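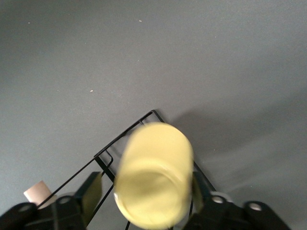 4.2 Grasp-state estimation during transport

Figure 3. Wrist view during the transport phase: a yellow cup held between the two fingers over a black wire rack. Motion blur softens the rim of the cup.

The Tular planner must know whether an object is still held before it commits to a placing motion. Finger position alone proved a poor signal for thin-walled items, so the estimator also reads the wrist view. Blur of the kind shown in Figure 3 was a common source of error in our first version, which treated every soft edge as a sign of slip.

The revised estimator compares the apparent motion of the object with that of the fingers, which stay fixed in the wrist view. An object that moves with the fingers is marked as held — even where its outline is doubled. The check runs every 300 ms, and 2 failed checks in a row halt the arm.

We labelled 1,244 transport images from the Neltov set by hand and kept them apart from all training data. Images in which a rack wire crossed the region between the fingers were labelled separately, as the Gimgate segmenter tends to join such wires to the finger outline.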